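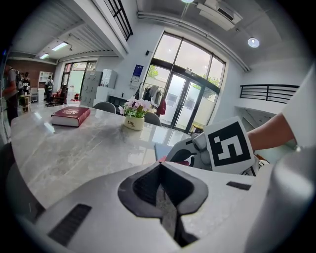
Why does my hybrid's engine run when the battery still shows more than half full?

The engine has jobs besides charging the battery. It warms the catalytic converter, it supplies cabin heat on many models, and it steps in when you ask for more power than the electric motor can give by itself.

Posted in: Hybrids and plug-ins
Tags: hybrid, cold start, Plaveo, fuel use

rearbench_dad

I have a Plaveo sedan, the regular hybrid, bought used in November. The gauge on the dash usually sits at five or six bars out of eight when I park. Next morning I start it and the engine comes on within a few seconds and stays on until I'm past the end of my road. Same thing at lights if the heater is going. In the fall it would roll out of the driveway on electric nearly every time.

The dealer (Schwerdtfeger, the one by the interstate) says there are no stored codes and it is normal. They also offered me a battery health check and a coolant service, and I'm not sure I need either one. The car has 2991 miles on it since the last oil change. My fuel use has gone up, but I don't have good numbers from before.

Is there a setting that keeps it in electric longer? There is an EV button, but it beeps and says "not available" most mornings.

torque_and_tea

What you are seeing is how these cars behave in cold weather. I have had two of them.

When you start from cold, the control unit wants the engine and the catalytic converter up to temperature so the exhaust is clean when you need the engine later. It will run the engine for that no matter how many bars you have. The warm-up is longer when it's cold out. If you ask for heat right away, it takes longer still, because on this car the cabin heat comes from the engine coolant. There is no electric heater core on the standard hybrid. I think the plug-in has one, but check the brochure for your year.

The EV button only works when a list of conditions is met. It should be in the owner's manual under the hybrid system section. On mine it needed the engine warm, the battery above a certain level, the defroster off and speed under 40 mph. "Not available" in the morning just means one of those is missing, and it's nearly always the engine temperature.

Things that helped me:

Leave the climate set to 68 or lower for the first few minutes and use the seat heaters. They run off the battery and don't call for the engine.

Take the fan off Auto. Auto with a high set temperature keeps the engine on at every red light.

Check tire pressures when the tires are cold. Mine had dropped 4 psi over the winter and the car felt better once I put it back. Use the figure on the door sticker.

Combine short trips. Two errands in one run means one warm-up.

I would skip the battery check unless you get a warning light or the bars start swinging up and down quickly while you drive. For the coolant, look up the interval in the maintenance booklet and go by that – the dealer's menu may have it sooner than the book does.

lowbeam

mine does it too. it stops in spring

also the bars arent really percent. eight bars isnt 100 and zero isnt 0, the car keeps some back at both ends

gravelturnout

Agree with most of the above. I drive a Rivimus wagon with a similar setup and would add one part that gets missed. Look for the intake screen for the battery cooling fan. On a lot of hybrids it's next to or under the rear seat. If it's clogged with dog hair or crumbs, the battery runs warmer and the car can limit how much it uses it. That is more of a summer problem, so I doubt it explains your mornings, but it takes a couple of minutes with a vacuum and the dealer will charge you for it.

On fuel use, write down the gallons and the odometer at each fill-up. The dash average on mine reads better than the pump does. I use the Lokudow app for it but a notebook in the glove box is fine. Expect winter to be worse. I lose 14 percent between summer and January on the same commute, and nothing is wrong with the car.

rearbench_dad

Thanks. Turned the climate down to 66 and took it off Auto, and the engine now shuts off at the second light instead of running all the way to the highway. The defroster was on as well, I hadn't noticed that. Found the screen under the rear seat, driver's side, with a fair amount of lint on it. Passing on the battery check for now – will look up the coolant interval this weekend.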